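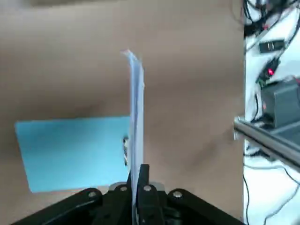
Slide 2: Sorting loose paper

Keep the stack thin. A thin one stands on edge and you can see where the layers part near the top. The Widmer office had 326 files to get through in May. Lise Sandhu set the pace at 28 a day.

Slide 3: Into the tray

Sheets go in flat. We use a shallow white tray, set on the table within reach. 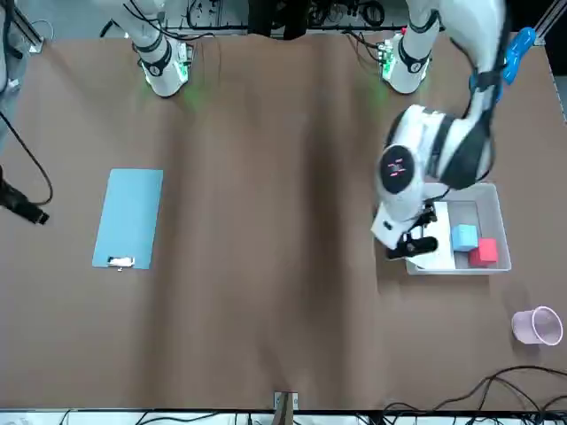
Rhonda Cloutier asked whether a deeper tray would save trips. My answer: it fills up and gets left.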